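# Moving my aunt's long table without ruining it (or the floor)

Posted by **Mawuli Tsikata**, 2019-10-16

Hello all! My aunt is passing along her long table to us, and I'm thrilled, but it has to get from her front room in Plestdale to our place before family arrives in November. It's a pale wood one, seats 14 if everybody is friendly, and the legs are bolted on. Her doorway is narrow and there's a turn right after it. Do we take the legs off, or tip it on its side and hope? I have one strong cousin and a borrowed van. Also, how do people wrap the top? My last attempt with tape and an old sheet left sticky marks I was rubbing at for days. 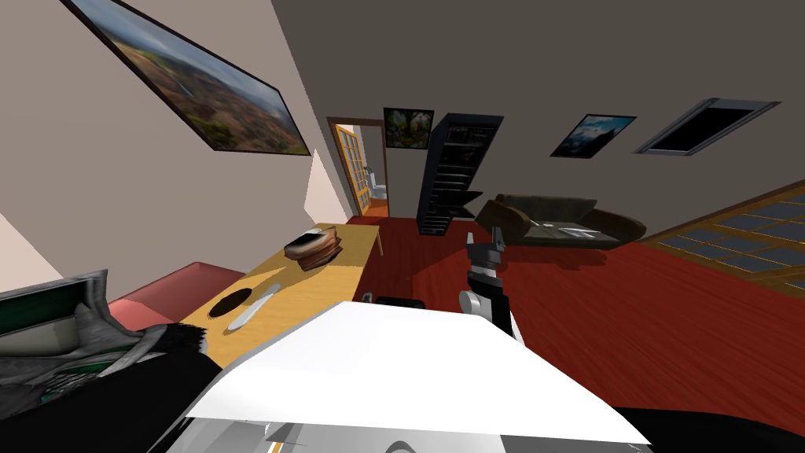 ## Replies

**Kwadwo Acheampong**

Congratulations on the table! I've moved a good many of these, including my mother's (twice, she changed her mind), and I would take the legs off every time. It's maybe some 5 minutes a leg.

- Lay the top face down on two thick blankets before you touch a bolt.
- Bag the bolts and tape the bag to the blanket, never to the wood.
- Mark each leg and its corner with a pencil so they go back where they came from.
- Carry the top on its long edge, with the taller person at the back for the turn.

For wrapping, use moving blankets and stretch wrap over them - no tape near the finish at all. Measure the doorway with the door off its hinges too, you gain more than you'd think. Look up while you're measuring, because a long top swings high when you tilt it, and I once put a dent in a ceiling that I had to patch before Sunday lunch. 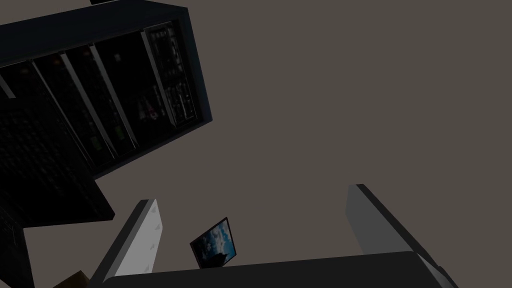

If your aunt has anything on the walls near the turn, take it down the night before, and have a glass of water and a sit before the van part. That's where people get tired and careless, in my experience. Good luck, and tell us how the dinner goes!

**godia_7**

just tip it on its side. ours went through fine with the legs on, but it was a shorter table so maybe not the same

**Mawuli Tsikata**

Thank you both! Legs off it is. My cousin has already claimed the back end.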